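March
By Maya Nassar

An open day at the Hikent door furniture works

I've wanted to see inside Hikent ever since we moved into a house where not one door shuts properly, so when they opened the gates for a Saturday-style family do (free tea, free parking, hurrah) I was there by ten in the morning with my wellies still on. It's a long brick building beside the canal, and you smell the polish before you find the entrance.

We started in the pattern room, which I could have stayed in all day. They've kept 2,834 old patterns, all in shallow drawers with handwritten labels, and you're allowed to open any drawer you like! I found the exact twin of our bathroom handle, a model called the Caline, and got far too excited about it.
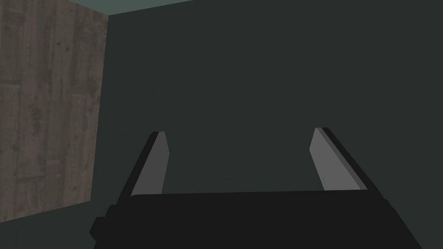
Atallah reckoned the drawers were better last time, when the labels were still in order and you could look things up by street. I'd have liked that, but rummaging suited me fine.

Next came the casting shop – loud, hot and very orange. We stood behind a yellow line while they poured, and a small boy next to me asked whether anyone had ever dropped one. (They had. It made a mess.) After that it was polishing, then the fitting benches, where you could try hanging a knob on a practice door. Mine wobbled. The chap beside me had his on in no time and was very nice about mine. 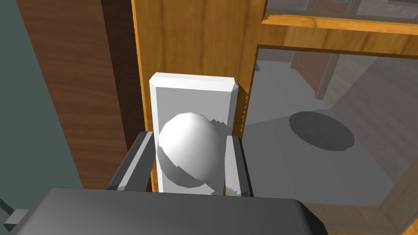 A round white door knob.

I asked about our sticking doors and got a proper answer at last: the latch plate has dropped, and I should move it down a touch before I start planing anything. Worth the bus fare on its own.

Lunch was a cheese roll in the yard, and then the shop, where seconds were going for a song. I bought a pair of Casach handles, slightly scratched, and a tin of wax I didn't need.

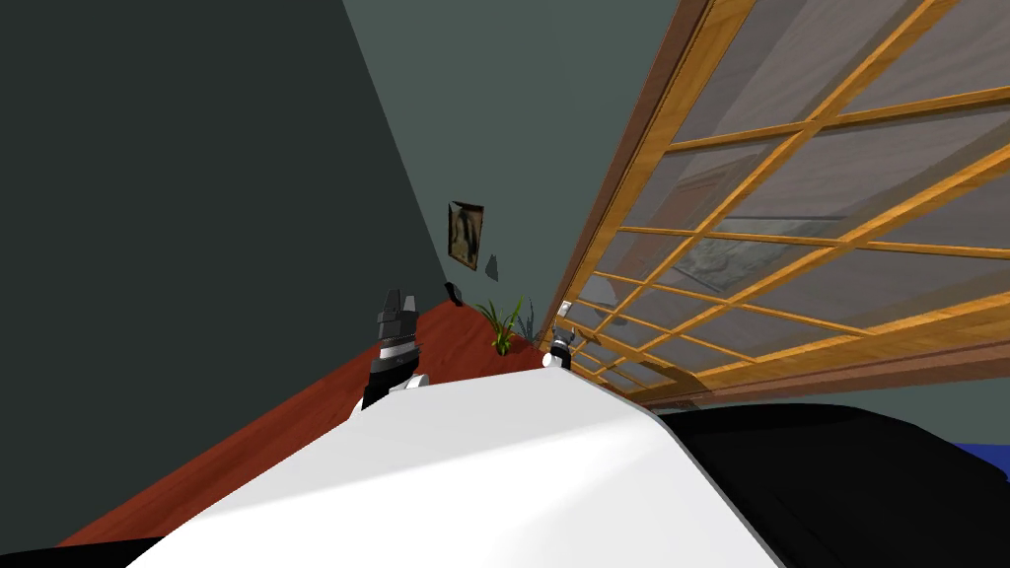
Do you have to book? You can just turn up for the shop and the pattern room, but the casting shop needs a ticket from the gate.

I caught the 135 bus home with my handles in my lap. One is on the pantry door now, and the other is waiting for me to find the right screws.

Recent posts
A wet morning at the rope museum
Tea and tiles: the pottery fair
63 steps up the old water tower

Comments

Jo: We had Caline handles in our first flat! Lovely things, though the springs go.

Pete M: Did they have any of the long back plates in the seconds bin? I need two.

Maya: I saw a few, Pete, but go early.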